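Call for participants: Grosum clothing wear study 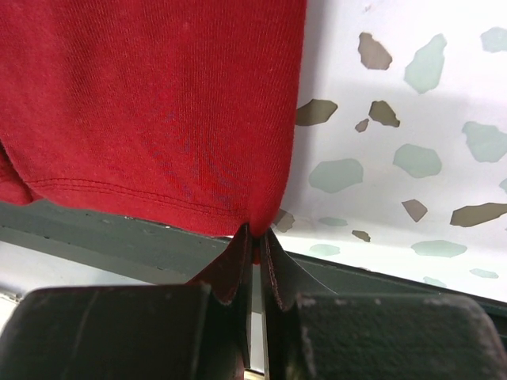
Red ribbed knit with a double row of stitching at the hem.

Grosum is looking for adults who wear knit tops at least three days a week and are willing to keep a record of how those clothes hold up. The study starts in March and runs for 20 weeks. You do not need any background in sewing or textiles.

We want to know how everyday shirts and sweaters change when people wear and wash them in their own homes. Lab tests tell us how a fabric behaves in a controlled wash. They say little about crowded dryers, hard water, backpack straps or a sweater that gets pulled on over wet hair.

Our first study had 297 participants and covered cotton T-shirts only. The report is available at the front desk and can be mailed to you on request. This second study covers ribbed and plain knits, long and short sleeves, in cotton, wool and blends.

What you will do

You will receive four tops in your size. Wear them as you would wear your own clothes – to work, at home, on errands. Wash them the way you normally wash. Please do not switch detergents or change your settings for our benefit.

After each wash you fill in one line in the logbook: the date, the water temperature, how the top was dried, and anything you noticed. Most people finish this in a minute or two. Every five weeks you bring the tops to our office, where we measure length, chest width and sleeve length and check the seams, cuffs and hems. A visit takes half an hour.

If a top tears or a seam opens, stop wearing it and bring it to your next visit. Do not mend it. Stains are fine and you will not be charged for anything.

Who can take part

You must be 18 or older, live within driving or bus distance of our office, and have regular use of a washing machine. A shared machine or a laundromat is fine. We are especially short of people who line-dry their clothes and people who do physical work.

You cannot take part if you or someone in your household works for a clothing maker or retailer, or if you have a known allergy to wool. People from the first study are welcome to apply again.

Payment

Participants who complete the study are paid $471. If you leave early, you are paid for the visits you attended. Bus fare is refunded at each visit with a ticket. You may keep two of the four tops at the end – the other two stay with us for cutting and fiber testing.

Your information

Logbooks carry a number in place of your name. The list that matches names to numbers is kept by Luminița Avram and is destroyed when the final report is done. We do not share addresses or phone numbers with Skandeo, the company that supplies the tops.

How to apply

Ask for an application form at the front desk or by mail. Include your usual top size, how you dry your clothes, and the times of day when you can come in. Forms must reach us by October 6, 2018. We have room for 501 people and will keep a waiting list after that.

Questions about visits and scheduling go to Florin Hodoroagă. Questions about payment go to Catinca Crăciun. Forms are available in large print, and we can fill one in with you over the phone if that is easier.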